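Week 2 — portion costing (Gemham short course, kitchen management)

Start with the recipe card. Weigh everything raw, then again after trimming. Onions lose more than you'd think, write it down.

Yield % = trimmed weight / raw weight x 100. So 2000 g raw, 1000 g usable = 50%. Cost goes on the usable weight, NOT the invoice weight. Everyone slips up here.
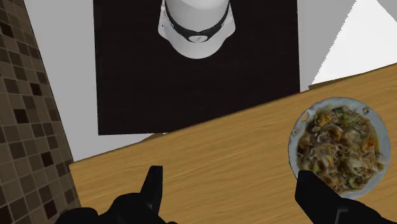
2 min read

Garnish counts. Herbs, oil, a pinch of whatever — all of it goes on the card, even if it's only cents per plate. Sauces: cost the whole batch then divde by serves.

Portion size: pick one and stick to it. Scales on the pass, not by eye.

Try before next class: 500 g noodles at the Pleldale price, yield 100%. Cost per serve? Labour comes in Febuary, leave it out for now. Table on p. 17.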